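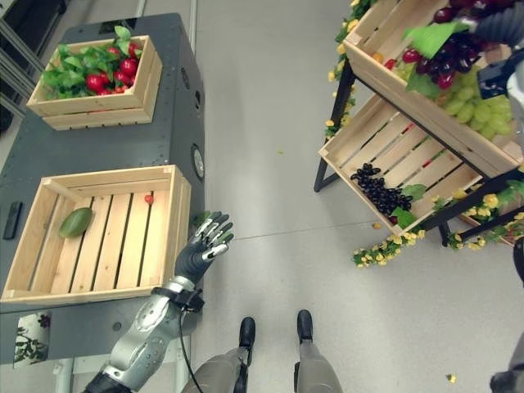

Lụa Tăng writes that her Fasside dehumidifier pulled the damp out of a north-facing bedroom in one January and she'd buy it again tomorrow. Fair enough. We have had the same model on test and would want to see her electricity bill first.

Fasside 40 dehumidifier, supplied by Michalski

The maker claims 97 per cent of airborne moisture is "managed". Managed how, it doesn't say. Our hygrometer read 91 per cent in the cellar before we plugged it in, and the leaflet has no figure you could fairly set beside that.

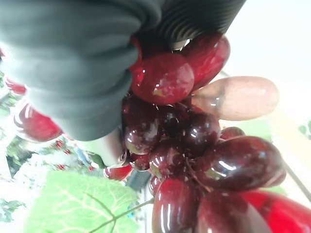
The tank is the weak point. It slides out crooked, has no lid, and has to be carried up the stairs level. You can fit a hose instead — the hose is extra. The filter is meant to last 3,000 hours, though the warning light goes by a timer and takes no notice of dust.

Noise: fine in a garage, tiresome in a bedroom. 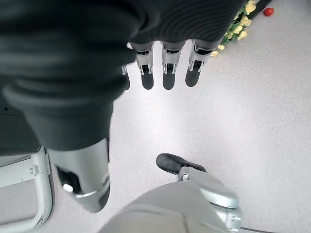
Condbridge Home Equipment Desk

Stock is held at Drovden. Returns are taken if the tank is empty and the plug hasn't been cut off. Ask for the older grey hose, as the new one kinks.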